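Lamisi Nartey runs the small-appliance bench at Merholm, where returned extension leads and power strips are checked before they go back on the shelf. We talked on 18/03/2024 about what she looks for.

"The cord first, always," she said. "I run it through my fingers from the plug to the housing. If the jacket has pulled back from the entry and I can see the inner wires, I stop there and cut the plug off." Cut strips go in the scrap bin. She does not repair cords.

Next is a continuity test on each outlet, then the ground. Her log for January shows 277 strips tested. Most failures were at the switch.
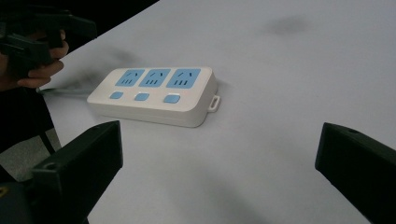
Individual switching is a feature Nartey has mixed views on. "It saves pulling plugs, and people like that. It also means more contacts to wear out." On a strip with three sockets and a button under each, she tests every position on and off, with a load on one socket at a time. The blue buttons get pressed 20 times apiece – "not a lab test, but a weak spring shows up by then." She also tugs the loop at the end of the housing, as people hang strips by it and a cracked one means a cracked shell.

Her colleague Edem Frimpong handles labeling. He writes the load limit on a tag and ties it to the cord. "A heater goes on the wall outlet," he said. "I put that on every tag."

Asked about storage, Nartey was brief. Loose coils, no tight wraps around the housing, nothing heavy on top. Tested strips stay on the left shelf until the tag is on. The next batch, from the Bremdale store, is due to start with the two-socket models.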